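5 From benchmark tasks to chores

5.1 Task selection

The question of whether a general-purpose manipulator can do chores is often answered with a video of one chore done once. For the Fellside study we wanted tasks that could be repeated under changed conditions by staff who had not written the controller. We started from a list of household and light shop-floor jobs collected at the Wolenham site and kept 12 of them. A job was kept if it could be carried out on a tabletop, if its end state could be judged by an observer without instruments, and if an adult with no training could finish it in less than two minutes.

The household group includes folding a hand towel, loading cutlery into a tray, wiping a spill with a cloth, and clearing small toys into a bin. The shop-floor group includes kitting fasteners, inserting foam blanks into a carton, seating a plastic connector, and sorting parts by color into pairs. The groups overlap in the skills they require. Clearing toys and sorting parts call for nearly the same motions, and they differ mainly in how much an error costs. A toy left on the table is a nuisance. A part in the wrong kit can stop a line later in the day.

Following Lindberg, we separate the capability of a policy from its dependability. Capability is whether the policy can reach the end state at all under favorable conditions. Dependability is whether it does so again when a person resets the table without care. Most published results, including our own earlier ones, report the first and leave the second to the reader. The protocol in this section was written with the second in mind.

5.2 Data and training

A single policy was trained on almost 2,000 teleoperated demonstrations pooled across the tasks. Demonstrations in which the operator dropped an object and recovered were retained. Those in which the operator gave up were discarded. No task-specific tuning was applied after the pooled training run, and the same weights were used for every result reported below.

Operators were told to work at a comfortable pace and to use whichever arm seemed natural. This produced uneven coverage. In the sorting task, operators favored the arm nearer the object and rarely reached across the middle of the table. In the towel task they used both arms almost throughout. We did not correct for this imbalance. A comparison with a rebalanced subset is left to future work, although early runs in February gave no clear sign that rebalancing helped.

Deng argues that demonstrations gathered by experienced operators produce policies that are fast and brittle, and that novices provide more of the small corrections a policy needs. Our pool mixes both kinds of operator without labeling them, so we cannot test the claim directly. We note only that the policy does make corrective motions, such as reopening a gripper that has closed on the corner of an object, and that these are most common in tasks where operators made them too.

5.3 Reset and scoring

Between trials the table was reset by a staff member working from a written card. The card names the objects and the region in which they are to be placed, and leaves exact position and orientation to the person. For the fastener task the card says only that the parts should be tipped out of the cup. Each task was attempted in five blocks. Lighting was left as it was in the first block and changed in the others by opening a blind, switching off a lamp, or both.

A trial was scored as complete, partial, or failed. A complete trial reaches the end state with no human contact. A partial trial leaves the table in a condition from which a person would need less effort to finish than to begin again. All other trials were failed, including any in which the emergency stop was pressed. The scorer did not know which block was being run. Disagreements were settled by a second scorer viewing the recording.

The partial category deserves comment. In a home, partial completion has real value, and a user who finds most of the cutlery sorted may be satisfied. On a shop floor it may have none, as the remaining work still requires a person to walk over, inspect the station, and take responsibility for its contents. We therefore report partial trials separately and do not combine them with complete ones in any total.

5.4 Color pairing as a reference task

Color pairing serves as the reference task for the set. Rigid cubes have flat faces that suit parallel jaws, they do not deform, and they cost little to replace. If a system is unreliable here, there is little reason to expect it to manage a damp cloth. The task also asks for something that a single pick does not: the policy must decide which object belongs with which, assign each to an arm, and keep the arms from entering the same space.

The work surface is covered in brown paper. Bare white tabletop gave strong reflections under the original lighting, and the paper also marks the area in which objects may be placed. It wrinkles with use and is replaced when it tears. We regard the wrinkles as useful, as they tilt cubes slightly and expose policies that assume a flat surface.

Figure 2 shows both arms engaged with cubes at the same time, a condition that we call concurrent contact. In the figure the held cubes differ in color, so the arms are serving separate pairs. Concurrent contact is desirable for throughput and is also where the largest share of coordination errors arises. When both arms hold a cube, each blocks part of the table from overhead view, and a cube that lies between them may be lost to the policy for several control steps.

Three kinds of error were common in this task. In the first, the policy placed a cube next to a cube of a similar color, usually red beside orange, and more often with the lamp off. In the second, a descending finger landed on the top face of a cube and pushed it out of reach of either arm. In the third, both arms waited. Each had a valid target, each target lay near the path of the other arm, and neither moved until the time limit expired. The third kind was absent from the demonstrations, in which the operator always let one arm yield.

Figure 2. Color pairing with two arms on the brown paper work surface, seen from the fixed camera. The right arm (left side of the figure) holds a red cube and the left arm holds a green cube. The other cubes rest on the paper in a loose ring.
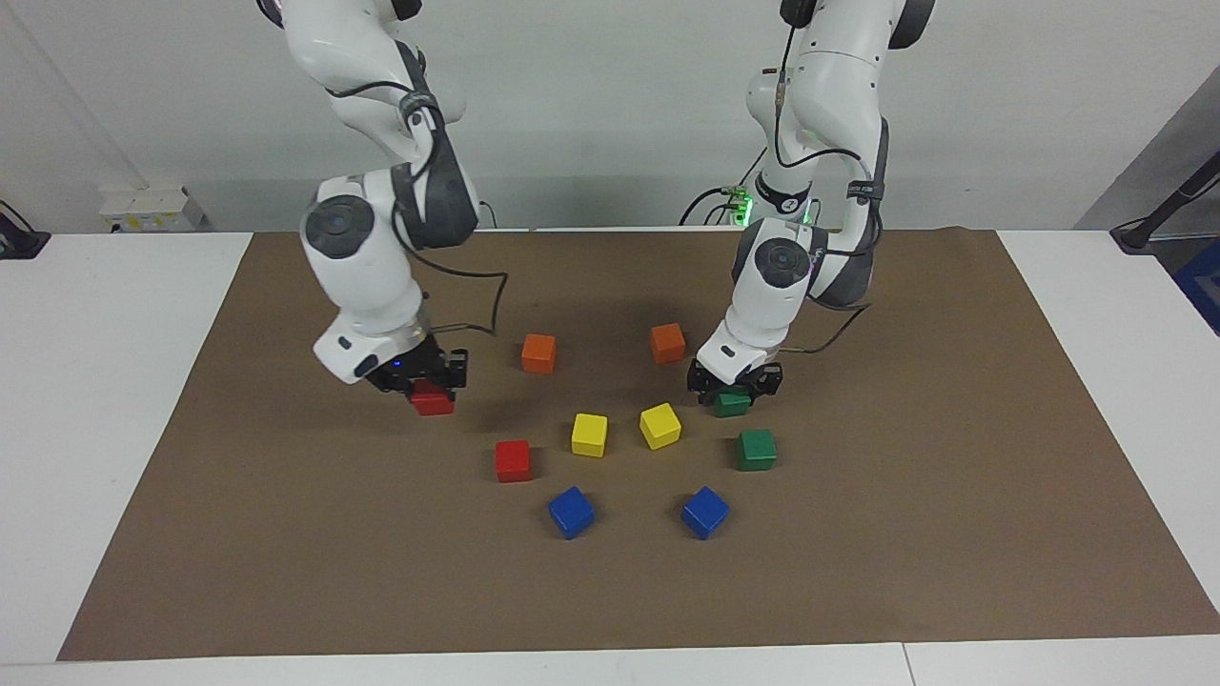 5.5 Results across the set

Color pairing was among the most dependable tasks, with complete trials forming a clear majority in every block. Clearing toys behaved similarly. Cutlery loading was dependable for spoons and poor for forks, which tended to catch on one another when lifted. Connector seating was capable but not dependable: it succeeded in most trials of the first block and in few of the others. Towel folding produced many partial trials and a small number of complete ones. Wiping was scored complete less often than we had expected from the recordings, as scorers judged the surface by touch as well as by sight.

Changes in lighting had less effect than changes in the person who reset the table. One member of staff habitually placed objects close together, and the rate of failed trials rose in sorting and kitting whenever this person was on shift. Lionel Birkett, who supervised the resets, suggested adding a minimum spacing to the card. We decided against it. A home will not follow a card, and a parts bin does not either.

Time is the other limit. In every task the policy was slower than an untrained adult, and the gap was widest where an arm had to regrasp. For unattended work this may be acceptable. A table cleared overnight is still clear in the morning. It is harder to defend at a station where a person waits for the output.

5.6 Interpretation

We read these results as support for limited deployment in tasks that involve rigid objects, generous spacing, and low cost of error. They do not support unattended use in tasks with cloth, tangled items, or tight insertion. The boundary does not follow the division between home and shop floor. Toy clearing and color pairing fall on one side of it, and towel folding and connector seating on the other.

Two cautions apply. All trials took place on a fixed table with the objects already in reach, and a large part of most chores consists of getting to that point. In addition, the scoring rules end a trial when the end state is reached, so damage discovered afterward is not recorded. A revised rule that includes an inspection of the objects after each block is in preparation and will be used for the next round of trials at Wolenham.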